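Mulum Hoof Records - README

Version for November 2022

Mulum is a small data set of hoof care records from horses, ponies and donkeys kept at livery. It was put together at the Zolalgate yard and is now kept by Serora, who also look after the spelling of the column names and answer letters. The records concern ordinary hoof care: trimming, shoeing, cleaning, topical products and the state of the ground where the animal stands. There are no X-rays and no laboratory results.

What is in the folder

animals.csv - one line for each animal, 129 lines
visits.csv - one line for each farrier or trimmer visit, 397 lines
products.csv - one line for each spray, ointment, putty or dressing, 31 lines
words.txt - the meaning of the short words used in the notes
changes.txt - what was corrected since the last version

All files are saved as UTF-8 with a comma between the columns. If you open them in a spreadsheet, please set the column "animal_id" to text before you import. Otherwise the zeros in front are lost, and the visits can no longer be joined to the animals.

The columns of visits.csv

animal_id: the same number as in animals.csv.
visit_month: year and month only. We have removed the day.
foot: LF, RF, LH or RH. When the person wrote a note for the whole animal, the value is ALL.
frog_state: from 0 to 4, where 0 is a firm, clean frog and 4 is a frog with deep loss of tissue. The scale is our own and you should not compare it with scales from other yards.
smell: yes, no or empty. Empty means that the question was not answered, so please do not read it as "no".
bedding: straw, shavings, pellets, rubber only, or field.
product_id: the product in use on the day of the visit, if any.
note: free text, at most 200 characters.

How the records were made

The first part was written by hand on cards which hung by each stable door. Two persons typed every card, separately, and where the two versions did not agree we went back to the card. Some cards had suffered from rain. For these, a word which could not be read is replaced by a question mark in the note, and a number which could not be read is left empty.

The later part was typed directly into a form. This part is cleaner, but the notes are also shorter, and we are a little sorry about that. On the cards people wrote things like "much better on the left, still soft in the middle groove, owner will keep him off the lower field". In the form they mostly write "better".
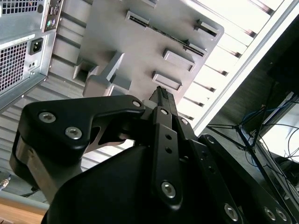
Amancay Escobar
Keeper of the data, Serora

I would like to say something about frog_state, as most letters I receive are about this column. The value was given by the farrier or trimmer who was present, and it was given after cleaning the foot with a pick and a dry brush. Before the Zapata barn joined, the value could also be 5, for a foot which the vet had already bandaged. These lines were changed to 4, and the word "bandaged" was put in the note. If you need them separately, search for this word.

The same animal may have a 1 in one visit and a 3 in the next, with no product and no change of bedding written down. I have checked many of these against the cards and they are typed correctly. Winter visits are especially uneven - in December the lower field is under water on many days, and the animals were moved between field and stable more often than the bedding column shows.

What you can use it for

The records are good for practising with real, untidy tables, for looking at how often feet were seen in each season, and for planning a record card for your own yard. They are not suitable for deciding whether one product works better than another. The owners chose the products themselves, often after a first product had been stopped, and the worst feet tended to receive the strongest products. For the same reason we give no brand names in products.csv, only the kind of product and its form.

Please do not use the scale to treat an animal. A horse which is lame or has a hot or bleeding foot should be seen by a vet.

Known problems

Four donkeys have no year of birth.
The words "putty" and "clay" were used for the same thing until the second version.
In the Zapata lines, RH and LH were exchanged for one month. This is corrected, see changes.txt.

Use and thanks

You may copy and change the files freely if you name Mulum and Serora. If you correct a mistake, please send us the line before and after your correction, together with the animal_id. We thank the owners at Zolalgate, who allowed us to use their cards.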